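Search this site
Search
Enter keywords

About Ferelen Fruit School

Ferelen is a small school for people who handle apples for a living or would like to. We teach sorting, grading, packing and storage. Most of our students come from orchards, packing sheds and farm stores, and a few come because they have two trees in the yard and more fruit than they can use.

We opened in an old seed warehouse on the Stastcombe road. The building has 2000 square feet of teaching floor, a cold room and a small office at the front. The cold room holds 456 crates when it is full, and in the fall it is usually full.

Our basic course is taught on the floor. We put down brown paper and mark it into squares with blue masking tape, and the squares are used for laying out fruit by size, color and condition. Students learn to look at the stem end first, then the skin, then the base. Yellow fruit with red streaking is harder to grade by color than solid red fruit, and we spend a full morning on it.
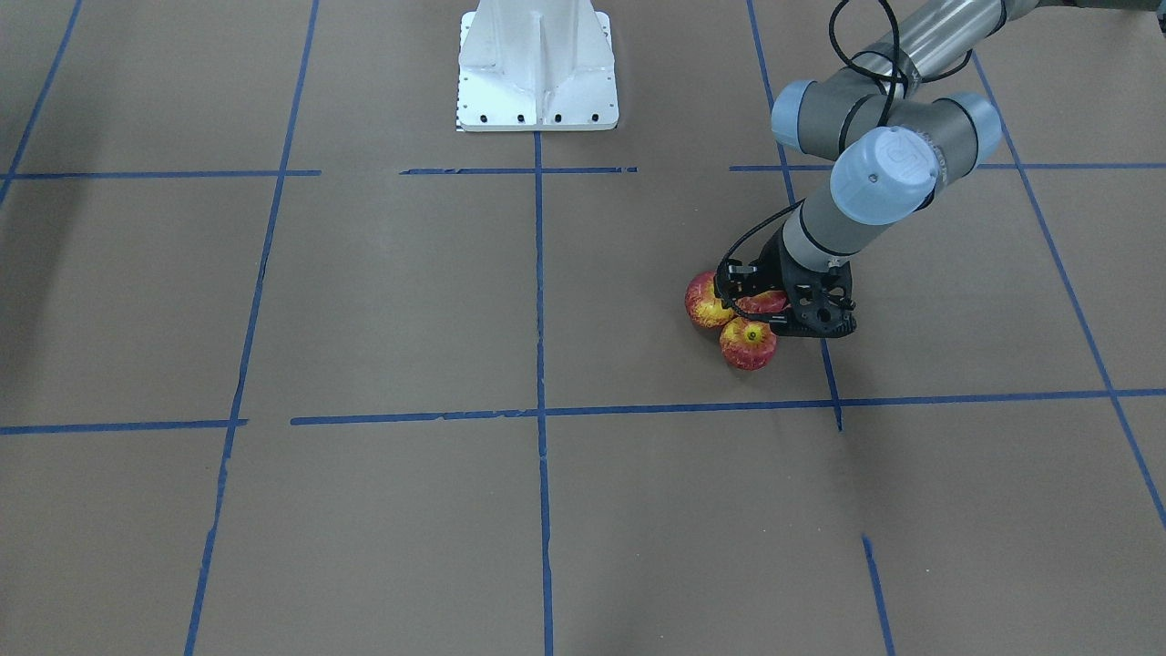
Handling comes next. An apple bruises more easily than most people expect, and the mark may not show until the next day. We teach students to lift from the sides, set the fruit down without dropping it, and keep stems from poking the fruit alongside. Paper is changed whenever it tears or gets sticky.

The packing course covers trays, bags and bushel boxes. It runs for 2 days and can be taken separately. Storage is a longer course and includes time in the cold room, so bring a jacket.

Fruit from class goes to the Valtitz market stall when it is good enough to sell. The rest is pressed for juice.

Course fees include lunch and all materials. Parking is behind the building. Please call the office before visiting, as the front door is kept locked during class.

Comments

orchardlane: Took the packing course last fall. Worth it for the tray part alone.

K. in Stastcombe: Do you grade pears too?

Ferelen office: No pears at present, only apples.

Related pages
Course list and fees
Cold room storage for growers
Selling at the Valtitz stall
Directions and parking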